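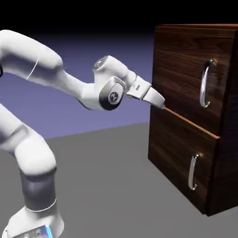

Home | Contents | Previous | Next | Glossary | Instructor Pages

Chapter 6
Opening Drawers and Doors

In the first five chapters your team moved an arm through open space and picked up loose objects. A drawer is harder. It is attached to something, it travels along one line only, and if the arm pulls in any other direction the drawer binds or the gripper slips.

This chapter follows the term project used in the robotics class at Dutwood, where students work in pairs on a simulated arm and cabinet. The class project is called Jultgate. Each pair has until the last week of November to write a controller that opens a drawer from any reasonable starting pose. Final controllers are run for 100 trials, with the cabinet shifted a little each time. The best pair in the last class opened the drawer in 86 of them.

6.1 What the task asks for

The cabinet has two drawers, one above the other, each with a curved metal handle mounted vertically. A controller may use the handle, or it may work at the gap between the drawer fronts once the lower drawer stands out a little and shows its top edge. Both methods are allowed. Mackenzie Dhillon, who wrote the first version of the assignment, started her own team on the handle and switched to the edge after two weeks of poor grasps. Her notes are reprinted in Section 6.5.

Contact at the edge needs less finger opening, but the fingertip must be placed well. Too high and it pushes on the upper drawer. Too low and it presses against the lower drawer front and closes it. Contact at the handle is more forgiving in height and less forgiving in wrist angle.

6.2 Before you begin

You will need the Plometti simulator, your working inverse kinematics code from Chapter 4, and the logging script from Chapter 5. Set the simulator to stop each trial at 3,000 steps. Save every log, including the failed ones. You will use them in Section 6.4 to sort failures by cause.

Key terms in this chapter: prismatic joint, contact point, compliance, approach vector, pull direction, success condition.

Warm-up. On paper, draw the cabinet from above and mark the pull direction. Mark where the base of the arm stands. Decide whether the arm can follow the pull to full extension without the elbow reaching a joint limit. Trade drawings with another pair and check each other's work before writing any code.

Reader comments

zacharias_lab: Does the 6.2 step limit include the reset at the start of each trial? Our counts don't match the table in 6.4.

tmk: It does. Subtract the reset and they match.

Pell R.: The warm-up saved us a lot of time. We had the base too close to the cabinet.

Contact the editors | Copyright Zacharias Press | Back to top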